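## Baskets, drawers and the bits that wander

My late aunt kept everything small in one enormous biscuit tin, and if you wanted a safety pin you had to tip the whole lot out on the rug and go through it on your knees. I was very fond of her, but I've spent most of my grown-up life trying not to keep house that way (with mixed results, I'll admit!).

What works best for us is a basket in the sitting room that takes whatever is lying about at the end of the day. Hair grips, chargers, odd playing cards, a plug adapter that ought to be in the suitcase, it all goes in. Choose one with a fabric lining if you can, as little things don't slip through the weave and it's much kinder to anything that scratches. A handle is a great help too, because then you can carry it from room to room and drop things off as you go, which I find rather soothing with the radio on.

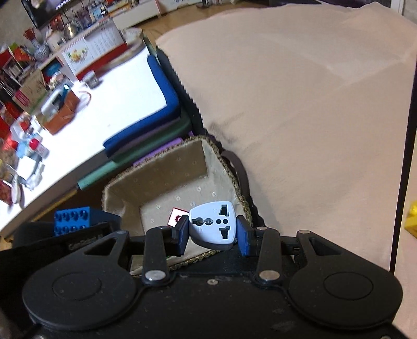
Do empty it once a week, though. I let mine go for most of June one year and found 6 foreign coins, a thimble and the key to my neighbour Charmaine's shed, which she'd been hunting for all that time and had very nearly sawn the padlock off over.

Travel adapters are the worst wanderers in our house. I now keep them in an old zip-up pencil case with a luggage label tied to it, and the pencil case lives inside the cabin bag, so it's there when we pack. Before putting one away, look into the slots for fluff (with it unplugged, of course), and if the casing is cracked, don't be sentimental about it, just get another.

Toy bricks want a tub of their own, and a shallow one. Children will always dig to the bottom of a deep one and fling the rest over their shoulders.

As for the lining, most of them collect crumbs in the seams. Turn the basket upside down over a newspaper, give it a good thump, then go round the edges with a dry pastry brush. Mine cost me 50p at a church sale and I wouldn't be without it.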